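Teaching a simulated gripper to pick up a block it only sees from the wrist
Project report, robotics elective
Kha Lưu (with Margarida Barreto and Iulian Vasiliu)
December 6, 2018

I'll start with the thing everybody asked me at the poster session: no, we never touched a real robot. Our whole project lives in a simulator, mostly on Margarida's desktop (mine has a fan that sounds like a leaf blower, so we gave up on it in week two). We called the project Drosora because Iulian wanted a name that sounded like a plant that grabs things, and then he spelled it wrong in the repository and it stuck.

The question we picked was pretty small. Say you have a gripper with two fingers and one camera that rides along with it. Can you learn to line up with a block using just that camera view, without telling the program where the block is? Our advisor, Leilani Wojcik, warned us that small questions get big fast, and boy was she right!

We kept the world as plain as we could. One block, one gripper, a flat background. The block has soft corners and slightly wavy sides on purpose. In our first version it was a perfect box, and the network learned to look for those razor-straight edges and not much else. As soon as we bent the sides a little it fell apart completely, which was a rough afternoon but also the most useful thing that happened all month.

For training we recorded 471 demonstration runs. Châu Đỗ from the year above us lent us her keyboard control script, and we took turns driving the gripper by hand. Each run gets chopped up into camera frames, and every frame is stored with the move the driver made right then. The network looks at a frame and tries to guess the move. That's behavior cloning, the simplest method in the course notes, and we chose it because we had 3 people and not a lot of sleep.

The hard part is rotation. The gripper has to turn until the block runs between the fingers the right way, and the same block can look very different depending on where you are in that turn.

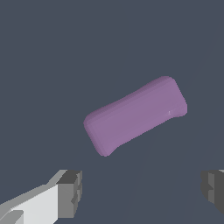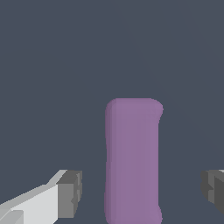

The purple block and the open gripper fingers, seen at two different angles of the block.

So we tried two ways of dealing with it. In the first one the network outputs everything at once, the sideways moves plus the rotation. In the second we split it up, so there's one small network that only guesses the block's angle and another one that handles the rest once the angle is close enough. I was rooting for the first way because it was my code (and it was shorter!). Iulian was rooting for the second.

We tested both on 125 starting positions that weren't in the training set. The split version won, and it wasn't close. Mine did fine when the block started out nearly lined up, but with a big angle it would start turning, change its mind, turn back, and just sit there wiggling until time ran out. I watched a lot of those. My guess is that our demonstrations were the problem, since Margarida likes to turn clockwise and I like to turn the other way, and the network averaged the two of us into no turn at all. When we retrained my version using only her runs, the wiggling mostly went away, though it still lost to the split one.

There were 11 test cases where both versions failed. We went through them one at a time. In most of them the block started far off to one side, so the camera only had a sliver of it to work with. Neither network had learned to back up and get a better look, and I can't blame them, because none of us ever did that while driving. In a couple of cases I have no idea what went wrong, and I'd rather say so than make something up.

Some stuff I'd change. I'd agree on driving rules before recording anything (which way to turn, how fast, when to close). I'd also vary the colors. Everything we trained on used the same purple block and the same dark background, so we can't say a thing about how this works with a yellow block, or on a table with a pattern. Iulian ran a quick try with a lighter background the night before we turned this in, and the angle guesses got noticeably worse. We didn't have time to do that properly, so it's not in the results.

The code and the runs are in the class folder under Drosora. If you want to use them, talk to Margarida first, because the older runs save the rotation in degrees and the newer ones save it in radians, and she's the one who knows where the switch happens.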